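Assistant Textile Conservator (part-time, ongoing)
Purkell Museum and Woollen Mill

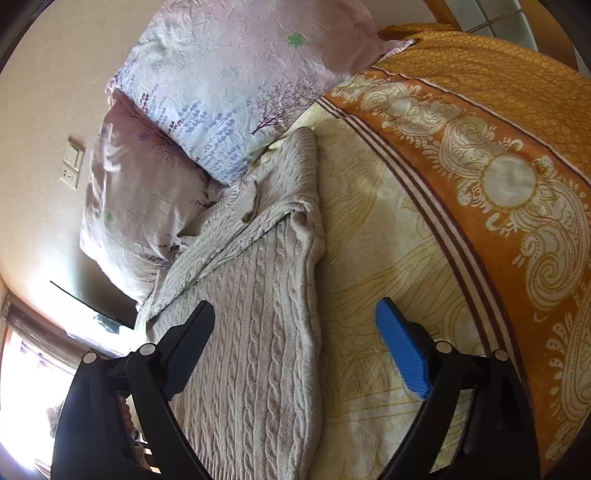 Purkell Museum and Woollen Mill is looking for an Assistant Textile Conservator to join its collections team. The position is part-time, four days a fortnight, with the option of extra paid days during exhibition changeovers. It reports to the Collections Manager, Iara Painemal.

About the museum

The mill at Purkell opened in 1878 and spun wool for blankets, suiting and hand-knitting yarn until the site closed. The main spinning shed, the dye house and the wool store are now open to visitors. The collection includes mill records, machinery, pattern books, sample cards and 526 catalogued garments and household textiles. Most of the garments are knitted wool, made at home by people who lived in the district or worked at the mill.

Last year we received the Papadopoulos collection, a donation of hand-knits, working patterns and letters from one family. It has been frozen and quarantined but has not been assessed or catalogued. Work on this donation will take up a large part of the first year, and pieces from it will be shown in the wool store when the gallery there reopens.

What you will do

Write condition reports for incoming and existing textiles.
Surface clean, wet clean and stabilise knitted and woven items within an agreed treatment plan.
Make padded supports, boxes and rolled storage. We are moving all knitwear off hangers and into flat storage, and this job is a bit under half done.
Check insect traps in the stores and galleries each month and keep the pest log up to date.
Enter treatment records and photographs into Umov, our collections database.
Help install and take down displays, including dressing mannequins.
Show small groups through the workroom on open days, usually twice a year.
Answer questions from the public about caring for woollens at home. These come in by email and at the front desk, and there are more of them in winter when the moths get into people's cupboards.

You will not be expected to treat carpets, leather or painted banners. We send those out.

What we are looking for

You must have:

A degree or diploma in conservation, or equivalent experience in a museum, archive or private practice.
At least 2 years of hands-on work with textiles.
A good understanding of how wool behaves when it is washed, dried, folded and stored.
Clear written English for reports and labels.
A current driver's licence. The off-site store is not on a bus route.
A Working with Children Check, or willingness to get one before starting.

It would help if you also have:

Hand-knitting skills good enough to read a garment's construction and tell a later repair from original work.
Some knowledge of natural and early synthetic dyes.
Experience with a collections database. Training in Umov is provided.

People who came to conservation through tailoring, costume or mending are welcome to apply. If you don't have a formal qualification, please tell us plainly what you have worked on and who supervised you.

Hours, pay and conditions

The position is 30.4 hours a fortnight. Days can be arranged to suit, but one of them needs to overlap with the rest of the collections team. Pay is set by our enterprise agreement, and the band and hourly rate are in the position description. Superannuation is paid on top. The museum closes over the Christmas period and staff take leave during the closure.

There is a six-month probation period. We will pay for one conference or short course each year, including travel within the state.

The workroom is on the ground floor of the dye house, with level access and adjustable tables. It has north-facing windows with blinds, a wash table, a fume cupboard and a deionised water supply. The wool store has a goods lift to the upper level. Some lifting is involved, generally of boxed textiles, and trolleys are supplied. The stores are kept cool all year and you will want a jumper.

How to apply

Ask the front office for the position description, then send us:

A cover letter of no more than two pages, covering the "must have" points.
Your résumé.
Notes on two treatments you have carried out, with photographs if you have permission to share them. One should be a knitted item if possible.
The names of two referees. We won't contact them until after the interview.

Please send everything as a single PDF to the Collections Manager, or post it to the museum marked "Textile position". Applications close at 5 pm on 18/10/2024. Late applications won't be read.

Interviews will be held at the museum and will include a short practical exercise: writing a condition report on a garment from our handling collection. Applicants from interstate can be interviewed by video and given the exercise as a set of photographs. We would like the successful person to start in early December.

Questions about the role can go to Iara Painemal through the front office. Applicants are welcome to visit the workroom before applying, by appointment.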